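Koltimon Land and Voting Rights Project
Progress report to the Bornex Fund, second half of grant year
Period covered: July to December

Sorry this is coming in late. Numbers first, then the rest.

Interviews done: 159. Target was lower so we are ahead there. Most are with people moved off the Dhanial side under the old separate settlement rules, and with their children. Recordings all backed up, transcripts maybe half finished. Transcribing is the slow part and will stay slow. Two local languages, very few people who can type both.

Public meetings: four held, all in Koltimon town. The one planned for Dhanial got pushed to February. District office would not sign off on the hall, then signed off, then the road was out. We have the letter from them now and will send a scan.

What people talked about. Land, mostly, who got pushed off it and what the papers say now. The federation proposal came up at every meeting. Older speakers tend to hear "self-governing districts" and think of the old homeland lines drawn back in under a new name. Younger ones more split, a fair number want the district councils to have real money and don't much care what the map looks like. We did not take a side and the handout says so on the front. Got some complaints about that too, from both ends.

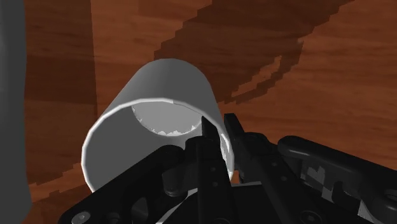

Gray cup on its side, gripper at the rim. Computer rendering.

Legal clinic. Two claims filed with the land tribunal, both for family plots along the Flumelska road. No hearing dates. The tribunal asked for original survey sheets on one of them and those are in the provincial archive, which is open mornings only and charges per page. Copy costs went over because of this, see budget note.

Voter roll work. Checked names in the resettled villages against the published roll. Lots of people still listed at addresses that were cleared decades ago, so on voting day they get sent to the wrong station or turned away. Wrote it up and sent to the election office in October. They acknowleged it. Nothing since. We will chase in January.

Budget. Travel under, copying over, staff on track. Would like to move the unspent travel money to copying and to part-time typing help. Need your okay in writing before we do it, please.

Problems. Office phone line is bad again. One of the recorders died, no interviews lost. Some families asked for there names to be taken out of the transcripts and we have done that, it means redoing the index.

Next six months: Dhanial meeting, finish transcripts, tribunal follow up, short booklet on how to correct a roll entry. Booklet draft should reach you by the end of March. Receipts and the attendance sheets are coming in a separate envelope.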